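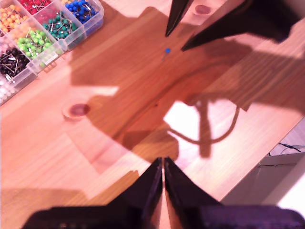 Is a two-armed sorting kit worth having on a small stockroom bench? Only if you already pay someone to stand over it.

Valtis wants 872 a month for the Trureck pair, with 35 more for support. I don't see what that buys a shop our size.
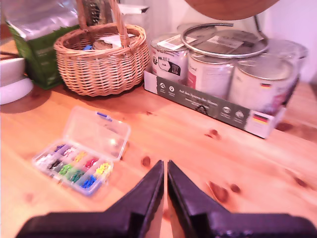

Orathai Phuthong thinks I'm being unfair, and that the price will drop by March. Perhaps. I've heard that before.

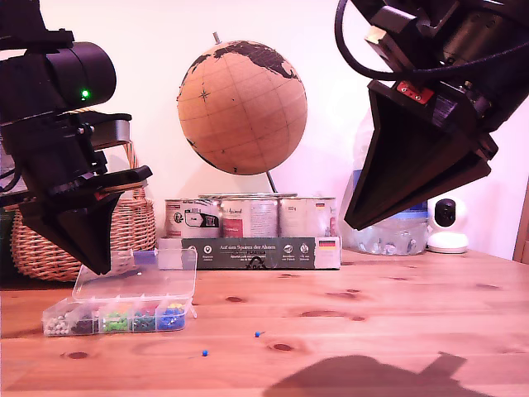 Filed under: Opinion

Pins are small, cheap and dull to pick up. A brochure that promises 100 per cent accuracy should say over how long, and on whose bench.

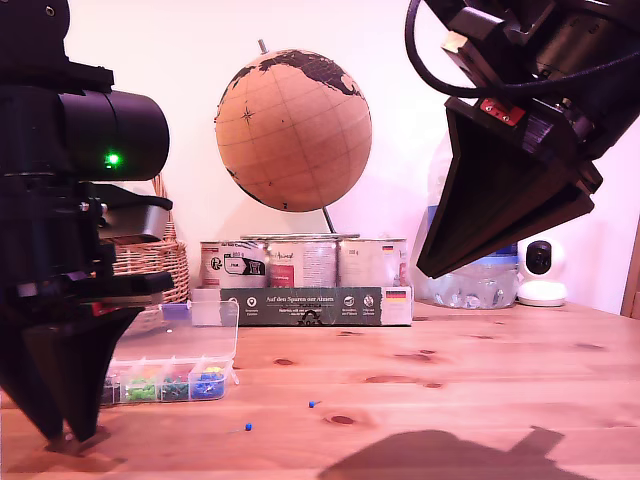

Jornesance Stores and Supplies Team

We've asked for a longer trial. Until Valtis agrees, my vote is no.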